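Reading time: 4 min

Gripper comparison testing

Gripper comparison testing is the practice of trying two or more robotic end effectors on the same arm, or on matched arms, with the same objects and the same control software, in order to find out which is better suited to a given task. It is distinct from acceptance testing, in which a single gripper is checked against its own specification, and from arm calibration, which is normally completed beforehand.

Background

Mechanical hands for remote handling were in use before programmable robots existed. In early practice a hand was chosen for its rated load and opening width, and little attention was paid to the shape or surface of the object. Household and retail goods later made this approach inadequate. A plastic bottle may be light enough for any gripper and still be difficult to hold, as its walls give way, its surface is smooth and its weight is unevenly spread.

Types compared

Parallel-jaw grippers have two opposed surfaces and one driven axis. They are simple to control and repeat well, but contact is limited to two areas. Linkage grippers use jointed fingers that can close around an object or meet it at the tips. Multi-fingered hands follow the layout of the human hand and can share the load between several contact points, at the cost of more joints, more cabling and a longer set-up. Suction cups are usually tested separately, as they need a flat or gently curved surface.

In two-armed work the grippers are assessed as a pair. One hand commonly supports the body of the object while the other holds the neck or upper edge. Errors in the position of either arm appear as a squeezing or twisting load on the object, and a soft container will hide such errors better than a rigid one.

Protective covers

Hands used with liquids, powders or food packaging are often covered. Thin film is cheap and quickly replaced, but it adds a layer between finger and object that may slide or fold. Fitted sleeves move more predictably but have to be made for each model. A result obtained with a cover in place should not be compared directly with one obtained from a bare finger, and test records normally state the cover used.

Camera placement

Two viewpoints are in general use. A head camera shows both arms, the work surface and the approach to the object. A wrist camera shows the contact area at close range, where the head camera's view may be blocked by the hand itself. Its drawback is that a large object fills most of the image and leaves few fixed points from which to judge movement.

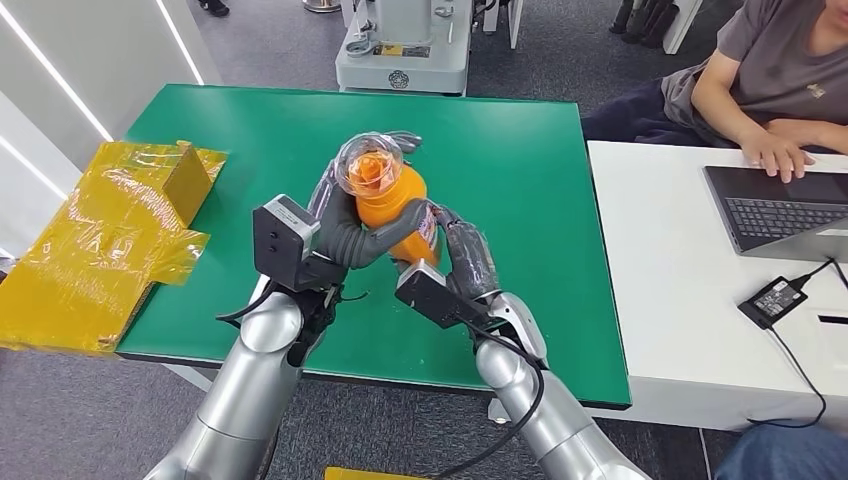
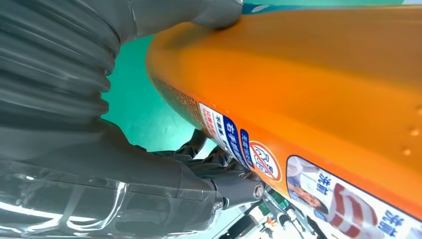
Bottle handling with covered grippers: two-arm hold (first picture) and close-range view of the orange container (second picture).

Printed labels on an object are useful in wrist images, as a change in their position relative to the finger indicates slip. Plain, glossy surfaces are harder to follow and may need a marker.

Procedure

The Breltent procedure, published on July 7, 2021 and revised in September of the same year, is a short method for bench use. It specifies 6 objects, each presented in 16 starting positions. Every attempt consists of an approach, a grasp, a lift, a tilt and a return to the surface. The grip command is given on a scale from 0 to 255 and is held constant within a series. An attempt is counted as successful only if the object is returned without being dropped or re-gripped.

The Borkomberg variant adds a handover between two arms and records the grip command of each hand separately. It was written for bottles and pouches and is little used for rigid parts.

Controllers

Differences between controllers can be mistaken for differences between grippers. Kelleo controllers close the hand to a commanded position and stop when motor current passes a set limit. Gaete controllers regulate current from first contact onward, and so tend to deform thin-walled containers less during a long hold. The two cannot be compared by copying settings from one to the other. A common remedy is to match them on a spring gauge before the first series and again after the last.

Limitations

Results depend strongly on the choice of objects. Wear of finger pads, film tension and the fill level of containers are all known to affect the outcome, and the last of these is frequently left out of reports. A set of 1953 attempts collected under the Breltent procedure could not be divided by fill level for this reason.

See also: end effector; grasp planning; bimanual manipulation; force control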